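Changes to the Guest Unit Policy at Sikholm

The membership of Sikholm Cohousing has approved a revised policy for the two guest units on the upper floor of the Common House. The new policy takes effect in November and replaces the guidelines that residents have followed since the building opened. Households with reservations already on the calendar will keep them under the old terms.

Under the revised policy, each household may reserve a guest unit for up to 14 nights in a year at no charge. Additional nights are available at a modest nightly rate, which the Facilities Team will post beside the mailboxes before the policy begins. A single stay may not exceed seven nights without the consent of the Facilities Team. Requests may be made up to six months ahead, except for the winter holidays, when dates will be assigned by drawing.

The Facilities Team considered several models before bringing its proposal forward, including those in use at our neighboring communities, Grelby and Brusell. Grelby charges for every night and has no annual limit. Brusell offers free nights only to households in its smallest homes — an approach that drew interest here but did not gain enough support to move ahead.

Income from additional nights will go to the Common House reserve. That fund now stands at $1,000, and the membership has set aside $539 of it for new mattresses and window shades in the east unit. A further $100 will cover bed linens, to be stored in the hall closet with the other shared household goods.

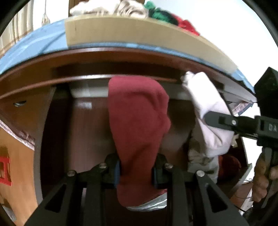 Ngcobo wrote to the newsletter after the vote to ask whether the annual limit would weigh unfairly on households with family overseas, whose visitors tend to come rarely and stay for weeks at a time. The letter suggested that unused nights be carried over into the following year, or that neighbors be permitted to give their nights to one another.

The Facilities Team has replied that nights may be transferred between households, provided both notify the scheduler in writing. Carryover was discussed at length and set aside for the present. It will be taken up again when the policy comes up for review after its first full year.

Host households remain responsible for cleaning the unit on the day of departure. Checkout is at 11:00 a.m. Beds should be stripped, trash taken to the shed, and the key returned to the box inside the main entrance. Pets are not allowed in either unit — service animals excepted.

Copies of the full policy are available in the Common House office. Written comments may be left in the Facilities Team folder at any time.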